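Skamcombe Laundry Days: gallery

Posted 2021-07-11 by Hatice Akgül

In May we started keeping a record of the ordinary washing that goes through the house at Skamcombe. Most of it is bedding and jumpers, with the odd curtain. Leif Þórarinsdóttir does the ironing and I do the sorting and folding, so the notes below are mostly mine, with a few of hers where she insisted.

The gallery is short for now. The first entry is from the upstairs back bedroom, where the bed gets used as a folding table whenever the landing is full. It's the right height and there is room to lay a garment out flat, sleeves and all. The only drawback is that everything has to be cleared by bedtime. 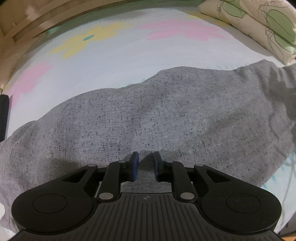

Does a grey marl top need to be washed separately from white bedding?

Keep them apart for the first few washes, then put them in together at 40 if the water has been running clear. Dark flecks in the yarn can shed a little lint, and it shows up on pale cotton.

1. Grey knit on the floral sheet. Heather grey with tiny black and dark blue flecks, crumpled in a heap. The sheet under it is a pale blue-white with a large flower print.

Folding notes for knits: lay the garment face down, smooth it from the middle out, bring the sides in, then fold up from the hem. Leif folds in thirds and I fold in half. Hers fit the drawer better. Heavy knits go on the shelf and never on a hanger - the shoulders stretch and don't go back.

Notes on the bedding: floral sheets are washed inside out to save the print. We dry them on the long line if the weather holds, otherwise over the banister. Pillowcases go inside the matching set so that the whole lot comes out of the cupboard in one go.

Powder and pegs: we use Plilow powder for the bedding and Isance liquid for knits. The pegs are from the Başaran shop on the corner, 5 packets at the last count, and they have lasted better than the ones we had before. The old ones split along the spring in the first frost.

Still to be added: the airing cupboard shelves, the mending basket, and the blue curtains from the front room once Leif has finished the hems. She has 4 left to do.

Pictures of your own washing days can be handed in at the house or posted to Box 802, Skamcombe. Please write your name on the back.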